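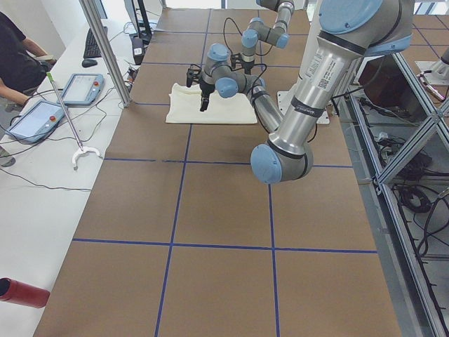 Sonemer two-arm folding cell, with operator desk at left

Sonemer Folding Cell
Made by Villateck

The Sonemer is a two-arm cell for handling flat textiles: shirts, towels, cloths, napkins and similar goods. It is sold to laundries, garment finishers and uniform services that fold a mixed load by hand today. One person runs it from a desk beside the table.

What is in the cell
Two jointed robot arms, each with a two-finger gripper
A long worktable with a disposable paper cover
Tape grid on the cover, used as the position reference
Aluminum frame with diagonal braces
Two teach pendants, one per arm, each with its own red stop button
Operator desk with monitor, keyboard and mouse
Wrist camera

Dimensions
Table length: 2580 mm
Reach per arm: 746 mm
Warm-up before first fold: 30 seconds

The controller sits outside the frame. Leave space on that side for the cabinet door to open and for the cables to be reached.

How the work goes
The operator lays a piece on the table, squares it to the nearest tape line and picks the fold program for that type of garment. Both arms then work on the same piece. The operator can pause between any two steps and fix the piece by hand, and the program picks up from the step where it stopped.

Plain cloths are the easiest items and we suggest starting with them. Knit shirts take more setup. They stretch, the sleeves do not always land where the program expects them, and a ribbed collar is thicker than the body and needs its own grip setting. Lay shirts face up with the sleeves out and the hem parallel to a line.
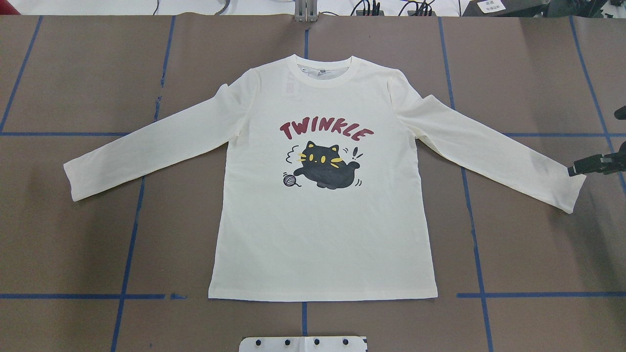

Hiu-tung Fang wrote to us that long sleeves were the slow part in the first weeks, and that the fix was to stop using one program for all shirts and save a separate one for each sleeve length. We have since changed the setup guide to say the same thing. It is on page 26.

What changes for staff
Buyers ask about this more than anything else on the data sheet, so here is what we have seen at customer sites.

Hand folding is a standing job with the same wrist and shoulder motion all shift. With the cell, the operator sits for much of the time and gets up to lay pieces out and to clear finished ones. People who had sore wrists generally like the change. Some people do not like it. They miss talking across the folding table, and watching a machine is tiring in its own way. At Stanar the crew asked to rotate off the cell every two hours, and the shift plan was changed to allow it. We recommend that other sites do the same from the start.

The cell does not sort, inspect or decide what a stain is. Those jobs stay with people, and they take up a larger part of the day once the folding has moved. Plan training time for this. A good folder is usually a good inspector, but inspectors also have to write things down, and not everyone is used to that.

Pay grade is another thing to settle early. The Cieślak plant agreed on an operator grade in March, before its cell was delivered. Where this was left until after installation, it caused arguments that had nothing to do with the equipment. 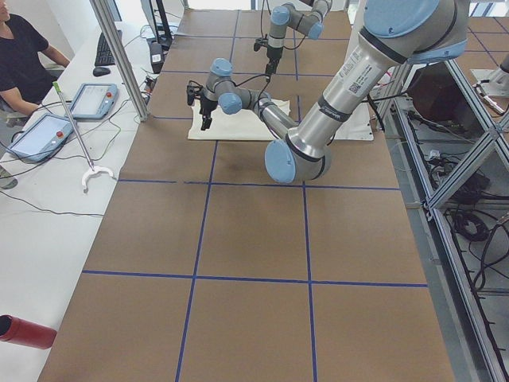 It took me longer to trust the pause than to learn the pendant, reads one unsigned comment from our customer survey, and I would have liked a full day of just stopping and starting it with old towels. First-day training now includes a session on pausing and restarting, using scrap cloth.

Training
Operator course: two days, on site
Program editing course: three days, on site or at Villateck
Refresher: half a day, once a year

New operators should keep both pendants within arm's reach while they learn. Pressing either stop button stops both arms. No one reaches onto the table while the arms are moving. For a dropped piece, stop the cell first, then reach in.

Table cover
Replace the paper when it buckles or tears, or when a tape edge begins to lift. A lifted edge can catch on light fabric. Changing the cover takes two people. After a change, run the grid check, in which the wrist camera looks for the tape crossings and compares them to the saved layout. If a crossing is out of place, the monitor names the row and column, and that strip needs to be laid again.
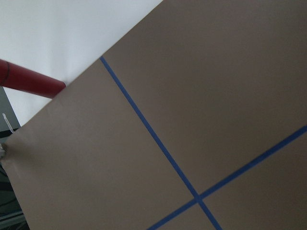 Tape crossing on the table cover, wrist camera view

Spare parts and supplies
Paper cover, roll
Blue tape, box
Gripper finger set
Pendant cable
Frame bolts, bag

Ordering
Standard cells are ordered with the table, frame and desk as listed. The desk can go on the left or the right; please state which on the order form, as the cable lengths are different. Prices and delivery times are given by quote.

Page last updated August 15, 2021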